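Flarnero Hand-Held Gripper Kit (two-unit set): evaluation notes and comments
Board: Procurement and Product Reviews

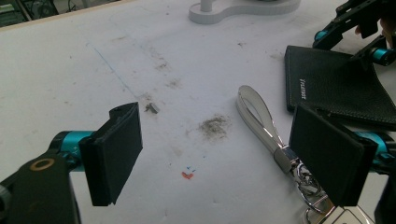

Posted by lucinda_esposito (Moderator)
Our department has completed its trial of the Flarnero two-unit set and is submitting the following notes for members who are considering a purchase. The set was assessed on small personal articles, among them a black leather wallet and a keychain with a leather strap, on a white tabletop. Such articles were selected because they resemble what our operators are asked to handle in demonstration work.

The finger pads are thick, flat-faced blocks. On leather goods the grip was secure and left no marks that we could find. Metal hardware was less satisfactory. A pad closing on chrome rings tends to meet one ring first and push the others aside, and our operators required repeated attempts. The supplier's guide, in the edition we received, devotes one paragraph to this subject.

The price quoted to us was 3130 dollars for the set, with delivery in 15 working days. Replacement pads are sold separately. I would rate the kit suitable for general use, with reservations concerning small hardware.

Posted by c_poirier
Thank you for the report. I must differ on the question of the pads. We have operated the same kit for 11 months, and in our experience the difficulty with rings and clasps lies in the angle of approach. If the operator brings one pad down on either side of the strap and lifts from there, the hardware follows. I would not fault the product for a matter of training.

Were the pads in your trial new? The surface of ours has become dull with use and I believe the grip has declined accordingly.

Posted by lucinda_esposito (Moderator)
They were not new. The trial set had been in service at another site before it reached us, and the pads had some wear. I accept that this should have been stated in the first post.

As to the angle of approach, I agree that lifting by the strap is effective. Our task sheet, however, called for the metal end to be grasped directly, and a purchaser with a similar requirement should be aware of the result.

Posted by Muehlbauer_I
May I ask whether members have compared the Flarnero with the Plidel set? Our office has received quotations for both. The Plidel pads are narrower and have a softer face, which would seem to favor keys and similar objects. The Plidel representative was unable to provide a unit for trial before purchase, and our rules do not permit us to proceed on that basis.

Posted by dblackwood
We hold both. The Plidel is better on keys and worse on anything with the thickness of a full wallet. Its joints also developed play within the first quarter. I would choose the Flarnero again — although I consider the price of replacement pads excessive, and have said so to the supplier.

Posted by c_poirier
I concur regarding the price of the pads.

Posted by otis.abernathy
One further point for prospective purchasers. The condition of the work surface deserves more attention than it has received here. Dust and smudges on a white table are picked up by the pads and carried to the next article. Our operators now wipe both the table and the pads before each session. Small metal fragments should also be removed, as they can lodge against a pad face.

I would also request that any future evaluation record the number of failed grasps. "Repeated attempts" does not allow a comparison between products.

Posted by lucinda_esposito (Moderator)
The request is reasonable. We did not keep a count. A second trial with new pads has been proposed for January, and I will ask that failed grasps be recorded by article.

Posted by Muehlbauer_I
Please include a single loose key, if the schedule permits. We will defer our decision until the results are posted.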